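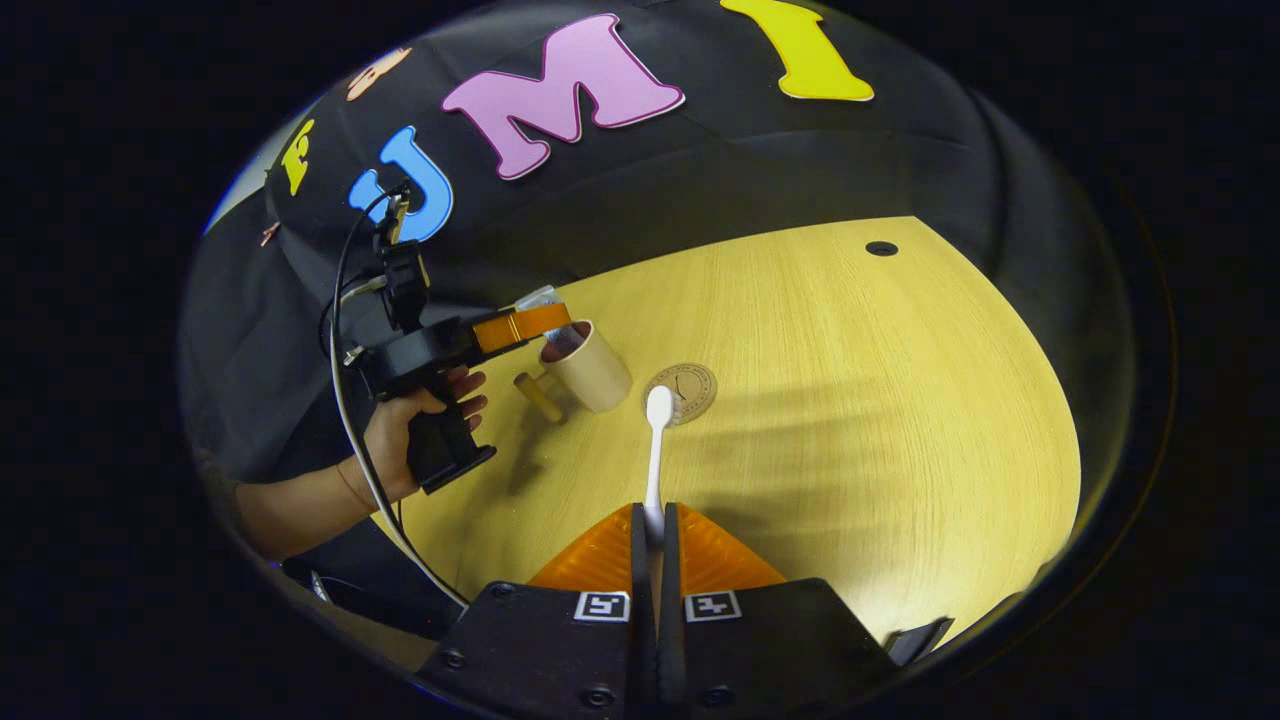 Gripper over a light wooden tabletop.

Week 4: Lake Monsters and the Newspapers That Fed Them
Notes to go with the lecture. They do not replace the lecture, whatever you may have heard from last year's group.

1. The Nuden sighting

Our main case is the Nuden lake monster of 1878. The first report ran on page three of a small weekly, between a notice about hay prices and an ad for liver tonic. A ferry passenger saw "a back like an upturned boat" go by against the current. Please keep in mind that Nuden was a boatbuilding town, and that upturned boats were not in short supply.

By October the animal had grown a neck. By the following spring it had a neck, a mane and a bad temper. The reported length went from 50 feet to 700 feet in nine issues, at which point the lake could barely have held it unless it slept curled up.

Read the first and last reports in your packet side by side. Mark every detail in the last one that isn't in the first, and write down who supplied it. You will find that "a gentleman of this district" was a very busy man.

2. The Vukčević clippings

Most of what we know comes from the Vukčević scrapbooks, a run of clippings pasted up by a family who ran the hotel at Nuden. They kept everything, including the menus. The hotel had beds to fill, so read the margin notes with that in mind. The phrase "very good for August" appears next to one of the more frightening reports.

The page numbers in the packet are mine. The scrapbooks have none, and two pages are glued together with something I would rather not have tested.

3. Flap, wave, panic

Three words that students mix up on the exam every year:

Flap: a cluster of reports in one area over a short time.
Wave: several flaps, spread over a region, usually helped along by the papers.
Panic: people change what they do. They stay home, buy rifles or cancel the regatta.

Nuden was a flap. The Stosto "winged hog" reports were a wave, since they reached four counties and one of them had no hogs. Neither was a panic, although the Stosto regatta was moved up a week and you are welcome to argue the point in section.

4. Counting witnesses

The Cona pamphlet claims 3000 witnesses. Look at how it gets there. It takes everyone who attended the Nuden summer fair and assumes they were all facing the water. Named witnesses who gave their own account in print come to eleven, and two of those were describing a log (they said so).

For next time: read the Cona pamphlet through to the end, including the ads. Bring one page on this question: if you were the editor at Nuden and hay prices were flat, what would you have run? Handwritten is fine if I can read it.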